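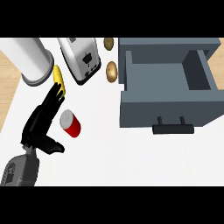

Corn on the cob: getting it home, cooked and off your teeth

The first thing to know about sweetcorn is that it starts turning its sugar into starch the moment it's picked, which makes most of what I buy in the supermarket a sort of root vegetable by the time it reaches my kitchen. Buy it in September if you can, with the husk on, from somebody who looks as if they own wellingtons.

Choosing

Feel, don't peel. Run a thumb down the husk and you'll find the gaps soon enough. People who strip back six cobs, sigh and leave them for the rest of us know who they are. The silks should be brown and slightly sticky at the end. Black and slimy means it has been waiting longer than you have.

Keeping

In the husk, in the fridge, for 2 days at the outside. If you've already peeled it, wrap it in a damp tea towel and eat it tonight.

Getting the silk off

I have tried a toothbrush, a damp paper towel, a nylon stocking and bad language. The damp paper towel wins, wiped from the tip down. My neighbour Smaranda Vlad swears by microwaving the cob whole in its husk, four minutes for one, then cutting off the fat end and squeezing it out from the top. It does slide out clean as a whistle. It is also roughly the temperature of the sun, so wear an oven glove.

Boiling

Big pan, boiling water, lid on, five minutes. No salt in the water if you believe my mother, who held that it toughens the skins. I've done it both ways and couldn't tell, but I still leave the salt out, as she may be watching.

Cutting off the kernels

Stand the cob on its end in the hole of a ring cake tin and slice downwards. The kernels fall into the tin. Without the tin they go under the fridge, where I found one last winter that had become a fossil. Use a small serrated knife and don't go too deep or you'll be picking out bits of core.

I was once given a corn stripper by a firm called Geveck, which has 9 separate parts and a booklet. It strips corn very nicely. Washing it takes the rest of the evening.

Freezing

Blanch the cobs, cool them in iced water, cut off the kernels and spread them on a tray in the freezer until hard. Then bag them. Skip the tray and you'll own a brick.

The cobs

Don't bin them yet. Cover with water, add an onion and a bay leaf, simmer for 35 minutes and strain. Good stock for chowder. After that they can go on the compost, where they will outlive us all unless you chop them up first.

Little corn forks

Buy two pairs. One fork always goes missing, and it will be found by a bare foot.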